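Looking after wooden tables and worktops

Last revised 30 April 2022

These notes cover solid wooden tables, desks and benches that get used every day. Veneered furniture is a different matter, and so is anything old enough to be worth money. Ask before you sand either of those.

Find out what finish you have

Most mistakes are made by putting the wrong thing on top of an existing finish. Turn a chair over or crawl under the table and try these tests where they won't be seen.

Put a drop of water on the surface and leave it for ten minutes. If it sits there as a bead, the wood is varnished, lacquered or freshly waxed. If it soaks in and darkens the wood, the table is oiled and due for another coat, or it was never finished at all.

Scratch gently with a fingernail. Wax comes up as a soft grey curl. Varnish doesn't mark.

Rub with a rag dampened with methylated spirit. Shellac goes sticky almost at once. Stop as soon as it does, and let it harden again before touching it.

Write the result on a strip of masking tape and stick it to the underside, with the name of whatever you use next. In five years you will not remember.

Everyday cleaning

A cloth wrung out in warm water with a few drops of washing-up liquid is enough for nearly everything. Wipe along the grain, go over it again with plain water, and dry it with a tea towel. Crumbs and grit should be brushed off first or they will scratch.

Leave spray polish alone. Many of them contain silicone, and once it has got into the wood a new coat of varnish will pull away into little craters. The same goes for kitchen sprays with bleach in them. Vinegar is recommended everywhere for cleaning wood. It does no great harm to hard varnish, but it dulls wax and oil, and on oak with any iron nearby it can leave black stains.

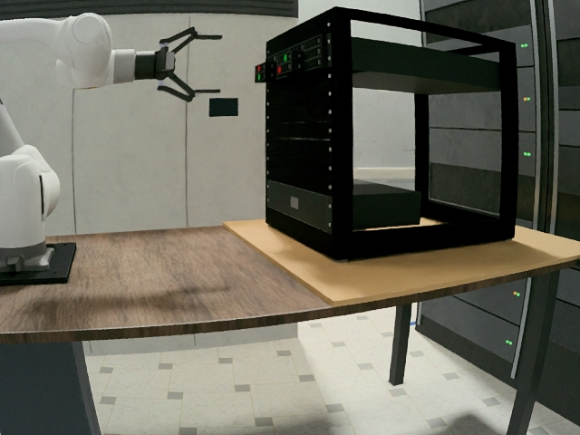 Wooden table with a black open-frame rack and a white robot arm.

White rings and cloudy patches

A white mark is moisture caught in the finish. It hasn't reached the wood, and it can usually be shifted. Try the mildest thing first and give it a day before moving on.

Leave it alone overnight in a warm room. Fresh marks often fade by themselves.

Lay a dry cotton cloth over the ring and pass an iron over it, set low and with no steam. Two or three seconds, lift, look, repeat. Keep the iron moving. If the cloth begins to stick, the iron is too hot.

Rub in a little petroleum jelly, leave it until morning and wipe it away. It works better on wax than on varnish.

A dab of plain white toothpaste on a damp finger will polish out the last of a faint ring. It is a mild abrasive, so expect the spot to look a bit different from what is round it, and even it up with wax.

Black marks

Black means water has gone through to the wood, or that iron has been in contact with it. The finish has to come off before anything will help. Sand back to bare wood over the whole board, from joint to joint, as a patch in the middle will always show. Then brush on oxalic acid solution, mixed as it says on the tub, and wait for it to dry. Rinse twice. Wear gloves and goggles and keep children and pets out of the room, because the crystals left behind are poisonous and so is the dust from them.

Dents

A dent is crushed wood and the fibres can be swollen back. A gouge has wood missing and can't be treated this way.

Bare or oiled wood: put a few drops of water in the dent, wait five minutes, cover with a damp cloth folded double and press the tip of a hot iron on it until the steam stops. Do it again if the dent has come up only part of the way. Leave it a full day to dry and then sand lightly with 240 grit.

Varnished wood: the steam will turn the varnish white. Either live with the dent or strip that board first.

For gouges, use hard wax sticks. Buy two shades either side of the colour you want and melt them together on an old spoon. The Wunderlich ones are easy to mix and don't shrink much. Fill slightly proud, let the wax go cold, and level it with the edge of a plastic card.

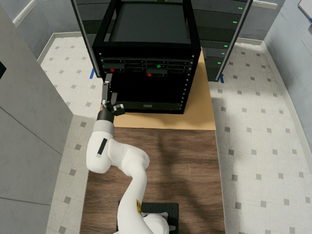 Weight does more slow damage to a table than most people expect. A sag starts in the middle of the span, a millimetre or two, and after a few years it stays there when the load is taken off. Anything heavy that is going to live on a table belongs near the legs. On most long tables that means towards one end, and the far end of the long wooden table in the picture, where the black cabinet has been put, is a more sensible choice than halfway along. Spread the load as well. Four small metal feet will print themselves into pine in a week, so stand them on a board of 12 mm plywood or a piece of dense cork. Lift heavy things into place with somebody on the other side. Don't slide them.

If a table has already begun to sag, clear it and screw a straight hardwood batten to the underside, running lengthways, with slotted holes at the ends so that the top can still move. A batten won't take out an old sag, but it should stop it going further.

Felt pads, mats and rubber feet

Rubber feet are a common cause of marks that won't come off. The plasticiser in the rubber creeps into varnish and softens it, and the result is a brown or sticky circle. Some mats with a rubber backing do the same. Put cork or card between them and the wood.

Felt pads are safe. The self-adhesive sort collect grit, so pull them off once a year and fit new ones. Helge Torvik swears by the ones with a nail through the middle for chair legs, and they do stay on longer, but drill a pilot hole or you will split the leg.

Plain corrugated cardboard is good for a temporary cover while you work. Tape it to itself and not to the table. Masking tape left on oil finish in a warm room will lift the surface when it comes away. Newspaper is no good under anything damp, as the ink transfers.

Oiling

One thin coat is better than one thick coat, and two thin coats are better again. You need less than you think. With Bestent table oil, 200 ml was enough for both coats on our big assembly table with some left in the tin.

Clean the top and let it dry overnight. Go over it with 180 grit and then 240, with the grain. Vacuum, then wipe with a cloth just dampened with water. Pour a small pool of oil in the middle and spread it with a lint-free rag. Wait fifteen minutes. Wipe off everything that hasn't soaked in, and then wipe again with a fresh cloth. Any oil left standing will go tacky and stay tacky for weeks. Let it dry for a day before the second coat.

Oily rags can catch fire on their own. Spread them flat outdoors until they are stiff, or put them in a metal tin filled with water and shut the lid. Don't leave them screwed up in a bin, even for an hour.

A kitchen table wants oiling every six months or so. A desk can go two years. The water drop will tell you.
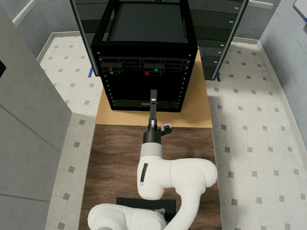 Drenine Woodworking Club: Benches and Tables Group

Loose joints

A table that rocks may be standing on an uneven floor. Turn it a quarter turn and see whether the rock follows the table or stays with the floor before you take a saw to a leg.

If the legs themselves are loose, look for corner brackets underneath and tighten the bolts. Softwood shrinks in its first winter indoors and the bolts nearly always need half a turn. For glued joints, pull the joint apart, scrape out every trace of old glue, and glue again. New PVA won't hold on old PVA. Don't squirt glue into the gap and hope. It will hold until about May, and the next person to mend it will have twice as much to scrape.

A screw hole that has lost its grip can be packed with matchsticks and a drop of glue. Snap them off flush and put the screw back in by hand.

Sun, radiators and damp

Keep a table at least an arm's length from a radiator. Boards dry out from the hot end and open up along the joints, and a gap that appears in January will often close by summer. Leave it be. If you fill it in winter the board has nowhere to go and may split somewhere else.

Things left in the same place on a sunny table leave a pale or dark shape behind. Move them now and then. Pine and cherry go darker, walnut goes lighter. An even tan comes back after a few months once the object has been shifted, or you can sand the lot.

A shed or garage bench should have its feet off the concrete. Offcuts of plastic decking are good for this. Seal the end grain of the legs with two coats of leftover varnish while you have the bench on its side.

Questions about any of this can be put to Sverre Fjeld on bench evenings at the Dudarska workshop. Bring a photo of the underside as well as the top, and if there is a flake of the old finish loose, bring that too in an envelope.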